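Kosell Silver Round, 1 oz - Skavetach Series
Item 2493

Mirnolura Coin & Bullion
In stock - ships in two business days

The Skavetach is a one troy ounce silver round struck in .999 fine silver by the Kosell Mint. It is the fourth design in the series and the first by engraver Aurelia Vasiliu, who also cut the reverse dies for the Baloch copper rounds we carry. The obverse shows the river gate at Skavetach with the tower to the left. The reverse carries the weight, the purity and the Kosell mark, with no date.

This is a round and has no face value. It is not legal tender in any country. Buyers who want government coins should look at our sovereign coin section, where the premium over spot is higher.

Specifications
Metal: silver
Purity: .999 fine
Weight: 1 troy oz (31.1 g)
Diameter: 39 mm
Edge: reeded
Finish: brilliant, not proof
Year: undated
Packaging: single vinyl flip, tube of 20, or box of 200

Singles are pulled from mint tubes and put in a flip at our counter. Tubes are sealed at the mint with a paper band. If you order a box you will get ten banded tubes in a cardboard carton with the lot number on the end panel. We do not open boxes unless you ask us to split one.

Condition
Rounds are new from the mint. Small contact marks are normal on silver that has been tubed, and we do not accept returns for them. Milk spots can show up on any .999 silver, sometimes months later, and they do not change the metal value. If you need a piece with clean fields for a collection, order the proof version, item 279, which comes in a capsule.

Pricing
The price shown moves with the silver spot price and is updated every minute while the market is open. It is locked when you check out. Payment by check or bank wire gets the lowest price. Cards add 4 percent. Checks are held until they clear, usually five business days, and your price stays locked during that time.

Pickup and delivery
Orders can be collected from our counter between 10 a.m. and 4 p.m. Bring a photo ID and the order number. For delivery we ship insured in a plain box with no mention of coins on the label, and an adult has to sign. We do not ship to PO boxes. Boxes of 200 weigh nearly 14 pounds before packing and go by ground only.
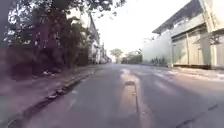

Open road, curb at left.

Storage
Keep rounds in their tubes or flips, somewhere dry. Hold them by the edge. Do not clean them with dip or polish - it takes off the mint finish and most dealers will pay less. Soft PVC flips are fine for shipping but should not be used for long storage. We sell hard plastic capsules in the 39 mm size under item 207.

Selling back
We buy Skavetach rounds at any time, with or without a receipt from us. Full banded tubes bring a little more than loose pieces. Call the counter for the day's buy price and ask for Indrek Eglītis, who handles buybacks and lots over 200 ounces.

The next Kosell design is due in February. The Skavetach stays available until the current run is sold.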